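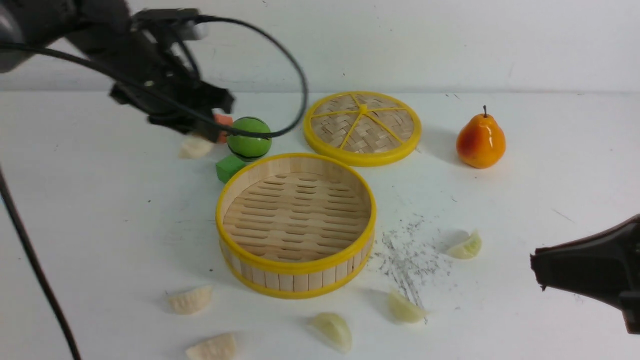 Gorklow bench, July, 10:40. Steamer open, lid behind it, dark specks to the right of the basket.

Left gripper faulted on over-current at cycle 1,525, on the approach to a dumpling. Log shows 18 soft warnings before it, none flagged. Suspect cable drag at the wrist. Cut force limit to 75 percent. E-stop worked.

Specks not identified. Bagged a sample for Tanner. Arms stay locked out until the loop is re-clipped and both fingers checked for wear.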